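Wasamer meadows - has anyone here gone into the late mowing scheme?

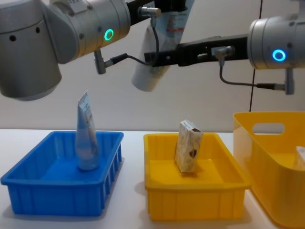

## Replies

**tussock_and_rush**

I've been offered a place on the late mowing scheme for the bottom meadows and I'm dithering. They pay by the hectare if I leave the grass until the end of July, which should give the curlew and lapwing time to get their chicks off. I had 3 pairs of lapwing this spring, down from 4, and I'd love to keep them. But the hay is poor stuff by then and I've 200 ewes to get through winter. Has anyone done it for more than a year?

**Zamudio**

Done it, would do it again. The hay is stalky, no argument, but my ewes ate it and the money covered a bit of cake. I heard corncrake one night as well, first time since I was a lad! Get the payment dates in writing though, mine came very late.

**marshgate**

Sorry, I can't agree. We went in and the rushes took over by the second summer. Lapwing want short, open ground when they're nesting and ours cleared off to the neighbour's spring barley. Late mowing suits some birds, but it did nothing for ours.

**Zamudio**

Were you grazing the aftermath? If you shut the gate after cutting then of course you'll get rush. I put cattle on straight away and they keep it down.

**marshgate**

We had sheep on it. Cattle aren't an option for everybody, and the scheme officer never mentioned them.

**Funmilayo Bashir**

I do the spring bird counts on the Stotareck side, so take this as a birder talking and I've never made a bale in my life! I think you're both right - the lapwing do best where there's a grazed field next to a late-cut one, so they can walk the chicks across. Could you put in just the wettest meadow and graze the other as normal?

**tussock_and_rush**

That might work. The wet one floods anyway and I never get much off it. I'd have to ask if they'll take part of a holding.

**marshgate**

They will, form 873 if they haven't changed it. Ask about topping the rushes too, before you sign.

**tussock_and_rush**

Ta, I'll ring them in the morning.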